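Buy the boring parts first
Opinion – by Danjuma Akinola

Budget season again. Every September the same slide turns up: one big robot, one big number, a logo in the corner. And every September somebody upstairs asks why the line under it, the one called "collection and consumables", is so long. Can we trim it. No. Trim the robot.

I've sat through five of these rounds now, two at Zarnham and three where I am today, and I've been on the wrong side of the argument at least twice. So take this as a confession as much as advice.

The thing we all want to buy is the arm. It photographs well, it goes on the tour. The board can stand next to it. What the arm needs to fold a pair of pants is a great deal of folding done by people, with handheld grippers, on beds and couches and kitchen counters that don't look like our lab. That work is cheap per hour and expensive per year, and it gets planned like office supplies. Pens, toner, pads, cables.

Modupe Sani ran the numbers for our last plan and I still have her sheet. Gripper pads: we budgeted 300 for the year. We had used 384 by the time I asked and had 391 on the next count, which was a Friday, same week. Pads wear. Everyone who has held one of these tools knows pads wear. It was in no plan I ever signed, mine included.

Then cables. Then batteries. Then a second tool for each pair of hands, becuase a lot of home work is two-handed and clothes are the worst of it. You price one gripper, feel clever, and then double it in the spring at whatever the supplier feels like charging for a rush order. Chauvin quoted us one price in the planning round and a different one when we were desperate. Can't blame them. I'd have done the same.
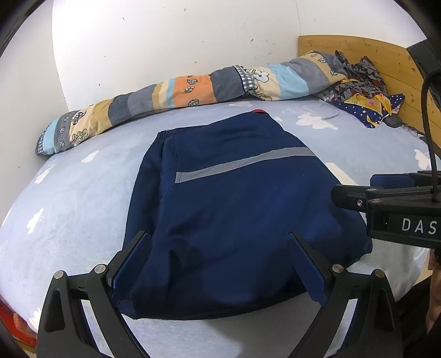 Laundry is where the money question gets real. A box is a box. Sweatpants are never the same shape twice, so you need more takes and more homes, and more hours from people who are good at it. Which means wages. Somehow wages are the first thing to get cut, every time, as if the hands were free and only the metal cost anything.

Aminu Mohammed, who I've argued with about this for years, thinks I'm sentimental. His line is that arms get cheaper if you commit early, and a firm that waits ends up at the back of the queue. Fair enough. Hotavell committed early, got a good price, and from what I hear two of their arms spent the winter under a sheet. Good price on a thing you can't use yet. Storage isn't free either.

What I'd do, if anyone asks me this time. Put collection at the top of the plan, own line, own owner. Buy spares with the tool, same order, same day. Pay for travel to real homes and don't let anybody file it under "misc". Set the arm money aside and don't spend it untill the hours are in. If the hours slip, the arm slips. Nobody enjoys that meeting but it's a short one.

And lease, if you can. Savemix leased for a year before buying and Domnica Sârbu told me the lease looked silly on paper right up to when they sent the first model back and took a different one. Wrong wrist for cloth. They would have owned that wrist.

Ayodele Chukwu in our finance office wants a rule she can apply without calling me. Mine is crude: for every dollar on robots, show me the dollar on the work that feeds them. Same page, same year. She says the ratio will be wrong. Probably it will be – I'd still like to see it written down before I sign.

The draft is due back at noon. The pads are in it this time.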